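Nanel Phono Stages - Frequently Asked Questions

Do I need to run in a new unit?
Yes. Allow 60 hours of normal playback before judging the sound.

Which cartridges are supported?
All moving magnet and most moving coil types. Load settings begin at 200 ohms.

Why do I hear a low hum?
Check the ground wire first. Keep the power supply away from the turntable - the other side of the rack is usually sufficient.

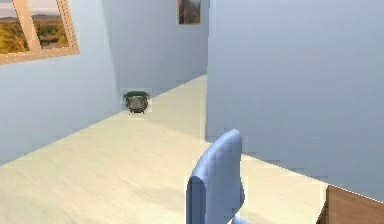 If the hum remains, contact the Hurstead service desk and quote the serial number.

How long is the warranty?
3 years from the date of purchase, for the original owner only.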